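Minutes, Urban Redevelopment Working Group, July session

Present: Maite Manzano (chair), Ramiro Cordero, Milagros Bustamante, Ívar Zoëga
Apologies: Leandro Lorente
Start: 14:10

**1. Previous minutes**

Approved with one correction. The Gonent rail yard parcel is zoned mixed use, not residential.

**2. Gonent rail yard, block plan**

Cordero presented revision C. The perimeter block is kept on the north and east sides; the south side opens to the canal. Eaves height is held at the level of the older buildings across the street. Total housing is now 497 units, down from the previous revision after the two courtyard wings were shortened.

Bustamante asked whether the shortened wings still meet the daylight rule on the ground floor. Cordero said they do on the east wing. The west wing has not been rechecked.

Zoëga objected to the single garage entrance on the canal side. It crosses the walking route shown in the district plan. Two alternatives to be drawn.

**3. Natell Hall**

The structural survey by Nic Giolla was received. The roof trusses can be kept. The floor slab over the former boiler room cannot carry public assembly loads and will need replacement or a change of use for that bay. The group prefers a change of use (storage, plant). Gross floor area in the survey is 2567 square meters; the land register gives 2666. The difference is probably the loading dock. Bustamante to confirm before the area figure goes into the brief.

**4. Street names and public record**

Deferred in Lorente's absence.

**5. Consultation**

The printed notice goes to around 2000 addresses inside the Zesel ring road. Manzano asked for the shadow diagrams to be larger and for the legend to be moved to the same page. Comment period unchanged. 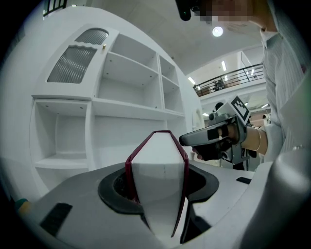
*Gripper finger, white with dark red edging.*

**6. Actions**

- Cordero: daylight check, west wing; two garage entrance options
- Bustamante: floor area of Natell Hall
- Zoëga: walking route overlay on revision C
- Manzano: revised notice to the printer
- Lorente: street name list, carried over

**7. Any other business**

Zoëga noted that the tree survey for the canal bank is older than the district plan. No decision taken.

Closed 15:45.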